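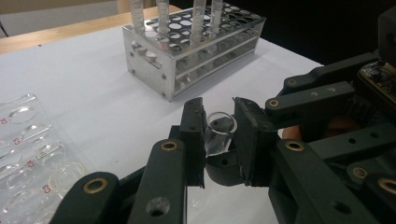 Ein Glasfläschchen zwischen den Greiferbacken, im Hintergrund das Reagenzglasgestell. Foto: Prullberg

Offener Nachmittag bei Prullberg: Ich durfte auch mal greifen

Eigentlich wollte ich nur eine halbe Stunde bleiben. Um 14 Uhr war ich in Droltville, und als ich das nächste Mal auf die Uhr geschaut habe, war es kurz vor fünf, und mein Kaffee stand noch unangerührt auf der Fensterbank. So kann es gehen, wenn man mich an Laborgeräte lässt!

Prullberg hatte im Juni die Türen der Werkstatt aufgemacht, und wer wollte, konnte beim Projekt Gekiro vorbeischauen. Dort geht es um Handgriffe im Labor, die später ein Roboter übernehmen soll: Fläschchen aufnehmen, umsetzen, Röhrchen ins Gestell stecken, wieder herausholen. Klingt nach wenig. Ich habe früher selbst zwei Jahre in einem Wasserlabor gejobbt und weiß noch gut, wie einem nach einem Vormittag voller Röhrchen die Finger wehtun (und wie oft man trotzdem eins umwirft).

Durch den Nachmittag geführt hat uns Yupin Panyasiri, die das Projekt leitet und die eine Engelsgeduld mit Leuten wie mir hat. Der Greifer wird in der jetzigen Phase von Hand geführt, man hält ihn also selbst und arbeitet damit am Tisch. Die Bewegungen werden aufgezeichnet, und mit diesen Aufnahmen wird die Steuerung trainiert. 3.775 Durchgänge haben sie schon beisammen, 300 davon allein mit Glasfläschchen. Das Glas sei das Schwierige, meinte sie, durchsichtig, glatt und auf weißem Untergrund für die Software manchmal kaum zu finden. Das leuchtet mir ein, ich finde ja nicht mal meine Brille auf dem Küchentisch.

Ausprobieren durften wir natürlich auch. Mein erstes Fläschchen ist mir weggerollt, das zweite auch, beim dritten hatte ich es dann endlich schön aufrecht zwischen den Backen und war stolz wie Oskar. Man gewöhnt sich schnell an das Gerät, nur beim Loslassen zuckt man immer noch ein bisschen. Eine Schülerin neben mir hat alles beim ersten Versuch geschafft, darüber reden wir nicht weiter.

Am Gelenk des Greifers hat Montri Kaewkla lange herumgetüftelt. Er ist für die Mechanik zuständig und hat mir die kleinen Messingbuchsen gezeigt, in die ich mich sofort ein wenig verguckt habe. Eine frühere Version ohne Buchsen hatte nach 2.000 Griffen so viel Spiel, dass die Backen nicht mehr sauber schlossen. Im Moment überlegt er, ob die Kanten der Backen weicher werden sollen. Ich bin dafür, aber mich fragt ja keiner.

Wie es weitergeht? Die nächsten Aufnahmen entstehen zusammen mit dem Labor Wiriya, wo dann auch mit Deckeln und Verschlüssen geübt wird. Ob der Arm bis dahin schon allein am Tisch arbeitet, wollte Yupin Panyasiri nicht versprechen. Einen weiteren offenen Nachmittag soll es aber auf jeden Fall geben, der Termin hängt dann wieder am Eingang bei Prullberg. Der Eintritt war frei, der Kuchen übrigens auch (Rhabarber, sehr gut). Wer mitmachen möchte, meldet sich am besten vorher an, am Tisch war zeitweise ganz schön Gedränge.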